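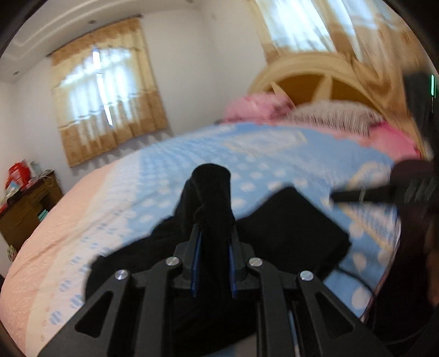 Library > Papers > Households and Habits > Section 4

February — by Mi-kyung Seok

4. Keeping and replacing bed covers in Iscombe households

4.1 What people told us about keeping things

When we began sending out our questionnaire, we expected the part on bedding to be the dull one. We had put it near the end, after the long pages on heating and curtains, and I confess I thought most people would skip it. We mailed 500 forms to homes in Iscombe and the neighboring district of Belludlow, and 371 came back with the bedding page filled in, many of them with notes running up the margins and over onto the back. People have a great deal to say about the cloth they sleep under, and I would like to thank them for saying it at such generous length.

The main question was a plain one: how long have you had the cover that is on your bed now, and what would make you change it? We had supposed that wear would come first. Of the people who answered, 223 said instead that they would change a cover when the room around it changed, which might mean new paint, a move, a child leaving home, or a marriage. Holes and thin patches were mentioned far less often, and several people described with some pride how a worn cover had been turned, trimmed, or patched so that it could go on a little longer.

4.2 Pattern and the length of use

We also asked whether the cover was plain or patterned. Earlier writing on the subject tends to treat pattern as a matter of taste and leave it there, but the answers suggest that it has a practical side as well. A busy cover is forgiving. People who owned one spoke of tea stains, pen marks, and the habits of cats, and told us that such things simply mattered less to them than they would on a white spread. A cover with several colors in it can also outlast more than one set of curtains, as there is usually some shade in it that will agree with whatever comes next (Figure 1).
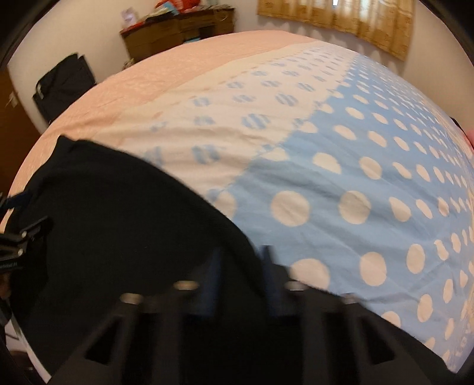 Figure 1. A patterned bedspread with diagonal bands in different colors, one of them scattered with blue-striped spots.

Mi-kyung Seok was told by one householder that the whole idea was upside down: she had chosen the loudest cover in the shop because she loved it, had kept it for 19 years for the same reason, and had painted the bedroom twice to suit the cover. We heard milder forms of this from others, and it is a fair correction. Our form allowed people to say that the room had led them to change the cover, but it gave them no box for the other way around, and I am sorry that we did not think of it.

4.3 Where old covers go

Very few covers seem to be thrown out. The most common path is downward through the house — from the main bedroom to the spare room, from the spare room to the back of the car or the dog's basket, and at last to the rag bag. In the Pleltia survey, which we used as a model for our own, this kind of handing down was noted but not followed up. We would like to do so, perhaps by asking a smaller group to keep a simple record for each cover in the house, with the month it moved and the room it moved to.

One difficulty should be mentioned here. Many people could not say when a cover had been bought, only who had been living at home at the time, and we have left those answers out of the comparisons in Section 5. They are kept in full in the appendix, spelling and all.

Contact the author | Copyright Sun Household Papers | Back to top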